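From: Dymphna Gallagher
To: gripper-users list
Date: Nov 28, 2021
Subject: Re: [gripper-users] Round fingers or flat pads for small blocks?

Hello Stojan, hello all,

Lovely to see your name pop up again, and sorry for taking my time over this. Your message came just as Conall and I had the arm in bits on the bench, and I wanted to have something useful to tell you before I wrote back.

Stojan Georgiou wrote:

> We are choosing fingers for our small arm and can't make up our
> minds between the flat Ikura pads and the round Foley ones. Most
> of what we lift is toy-sized: cubes, cylinders, a few odd shapes.
> Has anyone run the two side by side on the same arm? I'd also be
> glad to hear whether you had to change the controller settings
> when you swapped over. We close at 50 per cent force for
> everything at the moment and I suspect that's lazy of us.
>
> Stojan

We have run both, as it happens, through most of October and well into this month, and I've gone back and forth on it more often than I'd like to admit! I started out quite sure the flat pads would win. They're what Sinéad Ó Dálaigh set us up with when she built the first cell, and on a cube they are a joy: close, lift, no fuss, and the cube comes up square every time. Cylinders standing upright are nearly as good, though they do like to turn a little in the grip if you come in off centre.

The trouble starts with anything that hasn't got two sides facing each other. A star or a triangle between flat pads will swing round until it finds a way to sit that suits it, and then your nice neat placing at the other end is out by a good few degrees. Hearts are worse again (poor Conall has strong feelings about hearts).
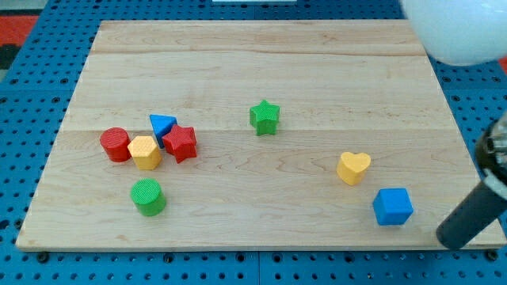
So the dark round fingers are on the arm now, and I have to say I've warmed to them. A rounded finger will settle into the notch of a star quite happily, and it's slimmer coming down into a cluster, so we knock over fewer of the neighbours on the way in. What you lose is the sureness on a cube. If the wrist is even slightly turned, the cube pivots, and we did drop a fair few before we slowed the close down.

That brings me to your question about settings, and yes, we did have to change them. With the flat pads we used the same force as you and never thought about it. With the round ones we're happier a bit lower and a good deal slower, and we let the arm wait 900 milliseconds after closing before it lifts. It feels like an age when you're standing there watching, but the drops fell away once we put it in. Xolani Du Plessis over at Farnura uses a shorter wait with the same fingers, but his table is far steadier than ours, so do try your own.

If you lift mostly cubes, I'd stay flat and spend the money on something else. If the odd shapes are more than a handful, go round, and leave yourself an afternoon for the settings. Do mind the bolts as well, as the two sets take different lengths and we lost a morning to that.

I can post you our spare flat pair to try if you send me an address. They're a bit worn at the tips but there's plenty of life in them.

All the best from Gollamance,
Dymphna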